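Home Kitchen Cleaning Storage Guides Contact

We use cookies to remember your settings and to see which pages are read. Accept / Manage

How to clean and set up a wire dish rack

Reading time: 6 minutes

A metal dish rack is one of those things that gets used every day and washed hardly ever. Clean plates go on it, so it seems clean too. Run a finger along the underside of the lower wires and you will probably find a chalky film, and in the corners something softer and browner.

This guide covers a full clean, removing limescale, checking for rust, and loading the rack again so that bowls and plates dry properly. It takes an evening, though most of that is soaking. The method suits stainless steel and coated wire. If your rack is bare wood, skip to the section on wooden racks further down.

What you need

Washing-up liquid
White vinegar, 510 ml
An old toothbrush or a small bottle brush
Two tea towels
A washing-up bowl, or the sink itself with the plug in
A soft cloth for the worktop

Don't use bleach on a metal rack. It can mark stainless steel and it will find any chip in a coating. Wire wool is a poor choice too, as the scratches hold dirt.

Step 1: Empty it and take it apart

Put away everything that is dry and stand the rest on a tea towel. Then see what comes off. Cutlery holders usually unhook. Drip trays slide out from the front or the side. End caps and rubber feet can often be pulled off by hand, but leave them alone if they feel tight, as old rubber splits and the replacements never quite match. Put the small parts in a mug of warm soapy water.

Step 2: Wash off the grease first

Limescale and grease build up in layers, and vinegar does very little to scale with a film of fat on top. Fill the sink with hot water and a good squirt of washing-up liquid, lower the rack in and leave it for 14 minutes or so while you do the worktop.

If the rack is too big to lie flat, do one half, turn it and do the other. Scrub along the wires in the direction they run. Pay attention to the places where one wire crosses another and where the upright prongs meet the base, which is where nearly all the dirt sits. Rinse under the tap.

Step 3: Remove the limescale

Mix the vinegar with the same amount of warm water. Wrap the worst areas in kitchen paper soaked in the mixture, or lay the rack in the washing-up bowl and pour the mixture over, turning it now and then. Leave it for half an hour. Mernby has very hard water and I have had to do this twice on a rack that hadn't been touched all winter.

Keep vinegar away from marble and other natural stone. It etches the surface and the dull patch will not wipe off. If you aren't sure whether your worktop is real stone or only patterned like it, do the soaking in the sink.

Scrub again with the toothbrush, rinse well and dry the rack with a tea towel. Don't leave it to drip dry this time, or the hard water will start leaving spots straight away.

Step 4: Check for rust

Look at the cut ends of the wires and at any bends. If the ends have rubber or plastic tips, water can get trapped underneath. A small orange spot can be rubbed off with a paste of bicarbonate of soda and water. If the coating is flaking and the wire beneath is rough, the rack is near the end of its life, and it will leave marks on pale china.
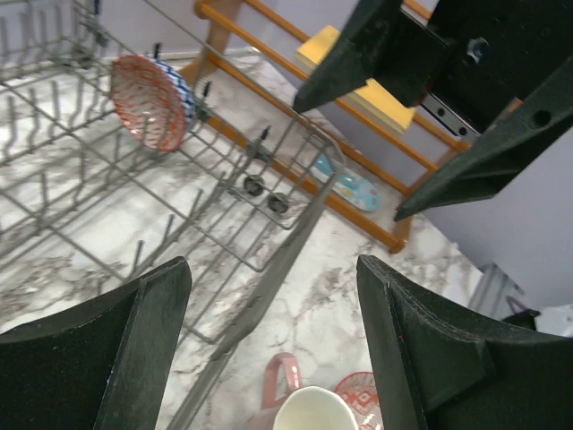

Step 5: Load it so things dry

Bowls are the awkward ones. Laid upside down on a flat grid they trap steam and are still wet inside the next morning. Stand them on their sides between the prongs, all facing the same way and tilted a little forwards, so the water runs off the rim. Leave a gap between one bowl and the next if you have the room. Deep bowls may need to skip a prong.

Plates go in by size, with the largest at the back. Glasses go at the ends, where they are less likely to be knocked. Pans are better dried by hand – they take up half the rack and drip on everything else.

Cutlery should go handle down, apart from sharp knives, which I would wash, dry and put away at once.

If you have a wooden rack

Slatted wooden racks are pleasant to use but they don't like standing water. Never soak one. Wipe it with a cloth wrung out in warm soapy water, wipe again with clean water, and stand it on end somewhere airy. Give it 72 hours to dry before you oil it. I use the Drutano food-safe oil, one thin coat, with the excess wiped off after ten minutes.

Black specks between the slats are mildew. Sand them lightly with fine paper, along the grain, then clean as before.

How often

Wipe the wires down once a week, at the same time as the sink. Do the full clean every 6 weeks in a hard water area and less often elsewhere. The drip tray wants emptying daily – it smells before it looks dirty.

Buying a replacement

Take a tape measure to your worktop before you order anything, and measure your widest plate as well. The spacing of the prongs matters more than the overall size. My first one was a Coste with prongs so close together that only side plates would fit. The Suteck I have had since March takes bowls easily, although mugs tip over in it unless they are pushed up against the side.

Last updated Tuesday, April 12, 2022

Get new guides by email once a month. Enter your address to subscribe. You can unsubscribe at any time.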